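Basketball shorts

Basketball shorts are loose, light shorts made for playing basketball, though I'd guess most pairs never see a court. I've worn them since middle school, so take this entry as coming from a fan! They usually have a stretchy waistband, often with a drawstring, and legs that stop near the knee.

Early players wore wool or cotton, and the legs were pretty short for decades. Then in the 1990s everything got long and baggy (my favorite era, no contest), and lately the hems have crept back up. 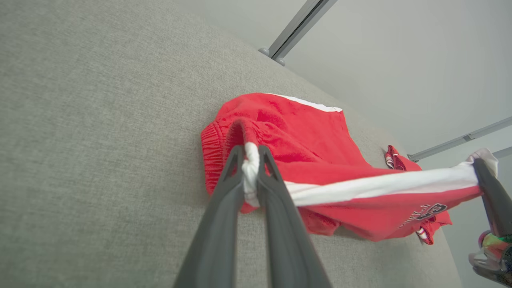 Polyester is the usual fabric now, either smooth or in a mesh knit. It dries fast and hardly wrinkles, but it does hang on to smells, so I turn mine inside out and wash them cold. Skip the fabric softener. My old teammate Wilmer Pacheco still has his rec league pair from Drostholm, number 40 on the leg, and the print has barely cracked.

Pockets are a touchy subject. Team shorts mostly leave them out so fingers don't get caught, while store versions nearly always have them. I like a 9-inch inseam with pockets, but plenty of players I know would argue with me on both.

See also: Gym shorts, Jersey, Warm-up pants

Last edited 10/16/21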